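How a Company Plans to Buy a Robot

Buying a robot is a bit like getting a dog. The price on the first day is only part of what you will spend. There is food, a bed, the vet, and somebody has to be home to look after it. Robots don't eat, but they do need power, spare parts and people who know how to fix them.

Asabe Nwosu plans equipment for Sanum, a company that cleans and tidies rental apartments in the town of Mestby. Her job is to work out what the company should buy and when. She starts with a list of jobs that need doing, long before she looks at any robots.

What is the job?

Sanum looks after 162 apartments. When guests leave, someone makes the beds, wipes the counters, picks things up off the floor and puts the sofa pillows back. Some of these jobs are easy for a machine. A small round vacuum can clean a carpet by itself. Picking up a pillow is harder. The robot has to find the pillow, reach for it, close its fingers on it and set it down in the right spot.

What does it cost?

Planners split the cost into two parts. The first is the price of the robot. The second is the running cost, meaning everything you pay for after that. Running costs can include:

Electricity for charging
New batteries when the old ones wear out
Repairs to fingers, joints and cables
Training for the workers

Here is a small sum. Say a spare finger costs 68 dollars and a robot needs five new ones in a year. That makes 340 dollars. If the budget for spare fingers is 400 dollars, there are 60 dollars left over. A budget is a plan for money, and it is good to have a little left at the end.

Buy or rent?

A company can also rent a robot for a while. Renting costs money every month, and the robot goes back at the end. Asabe compared two sellers, Wike and Trarow. Wike only sells robots. Trarow will rent one for 33 days, so she put that in her plan for November.

Try it in a real room

A robot that works well in a seller's workshop may have trouble in a living room. Sofas come in many shapes. A long seat that sticks out into the room changes how close a robot can stand and how far it has to reach.

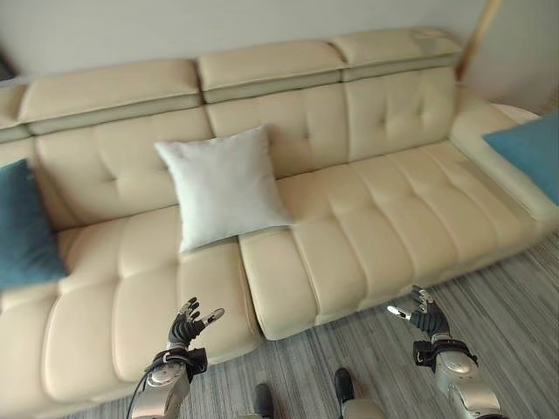
Asabe writes down three things during a trial: how long each job takes, how often a person has to help, and whether anything gets bumped or dropped. She also asks the cleaners what they think. They know which jobs are tiring and which ones they would like to keep.

After the trial she adds up the costs again. Sometimes the answer is to buy one robot. Sometimes it is to wait a year and save up.

Words to know

Budget: a plan for how money will be spent.
Running cost: money you keep paying after you buy something.
Trial: a test before you decide.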